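Search this site Search

4.2 Who pays for the bronze

Civic monuments in Girkness have rarely been restored by the people who commissioned them. Of the 132 works in the Closmont register, 40 received private money after 1990, usually from a firm whose grandfather had supplied the cement. Boychuk calls this sentimental accounting. Desjardins, less charitably, calls it advertising with a plaque.

The Wong fountain is the awkward case. Its donor asked for no recognition whatsoever, and the town honoured the request so thoroughly that the file was lost for five years. When it resurfaced, in July, it held 2 invoices and a letter complaining about the colour of the grout.

We therefore treat declared gifts as a minimum. Donors who wish to be forgotten are hard to sample — they tend to succeed.

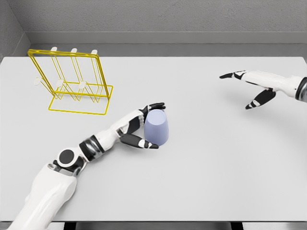
Figure 3.

The Gilel bequest raises the same difficulty, with worse handwriting, and we take it up in section 4.3.

Contact the editors | © Closmont Papers in Civic Heritage | Back to top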